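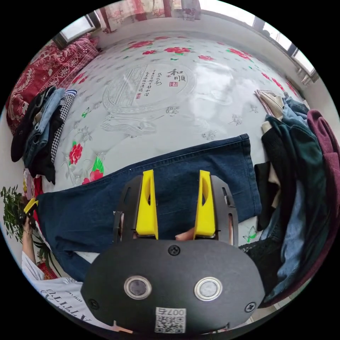 5 min read

Desmond Thibodeaux opens his bakery in Losside at seven, but the ovens are warm long before. When I came on a Wednesday at half past four in the morning, he had already mixed the first dough and was looking for his other shoe.

"It is under the flour," he said. "Everything is under the flour."

The shop sells bread, a few buns and, since last June, the oat crackers for which many people now make the drive from Pisley. I wanted to talk with him about these crackers. I have tried to make them at home three times and every time they bent like cardboard.

He laughed when I told him this. "You are baking them too thick, and you take them out when they look nice. A cracker that looks nice in the oven is not finished. Wait until you begin to worry a little."

His recipe is short. Medium oatmeal, a little rye flour, salt, butter, hot water. He rubs the butter in with his fingers, even for the big batches, and pours the water all at once. Then he leaves the dough alone for 40 minutes under a cloth. I asked if this rest is really necessary.

"For me, yes. The oats drink slowly. If you roll it too early, it breaks at the sides and you become angry and add more water, and then you have made your cardboard."

He rolls the dough between two sheets of baking paper until it is thin enough that he can see the marks of the table through it. The crackers are cut with a knife and not with a round cutter, so there are almost no scraps. "Scraps you must roll again, and the second time they are always tougher. My customers do not need them round. They put cheese on them and the cheese is also not round."

Thibodeaux did not start as a baker. He worked eleven years in the kitchen of the Strickland, a hotel on the coast road which is now closed, and there he made mostly sauces. Bread came to the hotel in a van, already sliced. He began to bake on his free days, in a small domestic oven with a broken door which he held shut with a chair.

"The first year I threw away very much," he told me. "I gave a loaf to my neighbour and she thanked me, and later I saw the birds had it. She was polite about it. The birds also did not finish it."

When the hotel closed he rented the shop, which had been a place for repairing clocks. The counter is still the old one. In the first week he sold 26 loaves. He wrote the number on the wall beside the telephone, and it is still there in pencil. Last week's number was 732, with the crackers counted by the packet. I asked if he was proud of that and he said he was mostly tired.

We talked for some time about flour. He buys it from the mill at Titach, which grinds for small customers twice in a month. It costs him more than the flour he used before, and it behaves differently from sack to sack. In the wet months he takes out a spoon or two of water for each kilo. He has no table for this. He presses the dough with the back of his hand and decides.

"People write to me and ask for the exact amount. I give them an amount, because it is rude to give nothing. But then I write under it: look at your dough."

At six the first crackers came out. They were dark at the corners and pale brown in the middle, and he put them on a rack by the back door, where there is a draught. He would not let me eat one for a quarter of an hour. While they are warm they are soft, he explained, and people think they have failed and put them back in, and then they burn.

For a home oven he advises 160 degrees with the fan, a heavy tray, and the crackers turned over once near the end. If they go soft after some days in the tin, five minutes in the oven will bring them back. He likes caraway seeds in them, his wife prefers them plain, and the shop sells both. Last month the plain ones were ahead by 138 packets – he checked this in his notebook and closed it again quickly.

Before I left I asked what he will make next. He has been trying a fruit loaf with prunes and cold tea, but he is not happy with the middle of it. "Too wet. Maybe it needs a smaller tin. Maybe it needs fewer prunes, but I like the prunes."

He wrapped two packets of the caraway ones for me and did not want money for them. I had eaten most of the first before I reached the bus stop. The shop is open from Tuesday until Saturday, and the crackers are usually gone by noon.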